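Gardening and Land > Soil and Ground Preparation

Bare compacted block, want grass and some trees – where do I start?

Posted by Sutrisno Sutanto, February 2021

Hello everybody. I am new on this site and English is my third language, so please be patient with me if I use a wrong word.

My wife and I have bought a small farm block outside Plillbridge. The previous owner used one paddock for parking trucks and for storing building material, and later he scraped everything away. What we have now is bare ground, very hard on the top, and when the wind comes we have the dust inside the house, on the plates, in the beds, in everything. My wife is not happy with the colour of the washing.

We would like to have grass there, not a beautiful lawn, only something that holds the soil. Later we want a row of trees on the western side for shade. I tried already to dig with a spade and I got down the depth of my hand before I gave up. I also tried a small patch with seed from the hardware store. I watered it each evening and I had a few green hairs, and then after two weeks they were gone. I don't know if it was birds, ants or heat.

My questions are these:

Should I rip the whole paddock with a tractor, or is that making it worse? A neighbour has a tractor and a ripper and he asks 200 dollars for the job, plus the diesel.

Do I need gypsum? The man in the Naidoo store in town says everybody here needs gypsum. He is also the person who sells it.

And what should I sow first? I have tank water for the house only, so I can't water a whole paddock. Rain here is mostly in the cooler months.

Thank you in advance for any help.

Mpho Ngcobo

Just wait for rain and chuck some seed on it. Ours came back by itself. Don't waste money on gypsum.

Vusumuzi Cele

Good day Sutrisno, and welcome. I am also not a native speaker, so we will manage together. I have worked on a similar piece of land for nine years and I made most of the mistakes already. I will try to answer in the order you asked, but I begin with gypsum, as you can test this today in your kitchen.

Take a dry lump of your soil, as big as a pea, from a hand's depth. Put it carefully in a glass of rainwater and do not stir. Leave the glass where no one will bump it and look after two hours, and again the next morning. If there is a milky cloud around the lump, your clay is dispersing and gypsum can help. If the lump only falls apart into crumbs and the water stays clear, gypsum will do little for the hardness, and you can keep the money. Do it with soil from three or four places, for one paddock can be different from one end to the other. Use rainwater and not bore water. The salt in bore water can hide the cloud.

Now the ripping. Your neighbour's price sounds fair to me, but the moment is more important than the price. If the ground is bone dry you get big clods, and if it is wet the tine only smears the clay and makes a shiny wall that roots don't like. You want it in between. Dig a small hole after the first decent rain, take soil from the bottom and try to roll it into a thin worm between your hands. When it crumbles before it becomes a worm, call the neighbour. When it rolls nicely, wait some days more.

Ask him to rip along the contour, so across the slope and never up and down. I did it up and down the first year because it was easier for the tractor, and in December we had one storm which carried my topsoil to the road. The council wrote me a letter. Even if your paddock looks flat, put a long level on it, or watch where the water goes when it rains hard. Before any ripping, please ask also where the pipes and cables are. On a block where somebody parked trucks there may be an old line that is on no plan.

Don't make the surface too fine afterwards. I understand the wish to have it smooth, but seed and water both stay in the small hollows, and a rough surface slows the wind near the ground. My best grass came up in the old wheel marks.

For sowing, I would begin with a cover crop and leave the permanent grass for the second year. Oats or cereal rye are cheap and they come up quickly in the cool season. Sow just before rain is forecast, drag a piece of weldmesh or a heavy branch over it, and that is enough. When the oats are knee high you can slash them and let them lie. Don't take the straw away, it is your mulch. In the second year you sow your grass into this stubble. Ask what grows along the road verges near you, because those plants live without anybody watering them.

About your green hairs: I think ants took the seed that didn't come up, and the heat took the rest. A little water each evening keeps the roots on the top. One deep watering every few days is better, but on a full paddock you can't do it anyway, so work with the rain.

For the trees, mark the row now and have the neighbour rip that line twice, as deep as his machine goes. Then leave it over one wet season so the soil can settle, otherwise you get air holes and the young trees sink. I planted 19 trees in the first winter without waiting and lost more than half. Small tube stock is better than big pots – cheaper too, and after three years you don't see the difference. Put guards on them if you have rabbits or kangaroos.

Until it rains, for the dust, I would put old hay or wood chips only on the part nearest to the house, and drive always on the same track. Every new wheel line breaks the crust and makes fresh powder. A shade cloth on the fence on the windy side also helps the washing, and maybe the marriage.

Ntombi Ntuli

Vusumuzi has said most of it. I want to add only that you should get a proper soil test before you buy any fertiliser. Ground where trucks were standing can have oil or diesel in it, so take a separate sample from there and tell the lab what the place was used for. If you want to grow vegetables on it one day, I would do this first of all.

And I don't agree completely about the oats. If you have neighbours with sheep or horses, ask them before you sow rye, as it can seed itself over the fence. I used oats mixed with vetch and was content with it. The vetch gives some nitrogen back. Get the seed from a farm supplier, by the bag, and not the little boxes.

Sutrisno Sutanto

Thank you all very much. I have four glasses standing on the window sill now and my wife asks what I am cooking. One of them is cloudy and three are clear, so I will not buy gypsum for the whole paddock. I will talk with the neighbour about the contour and wait for the rain.
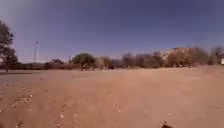 Bare, rutted ground with a few small stones, trees behind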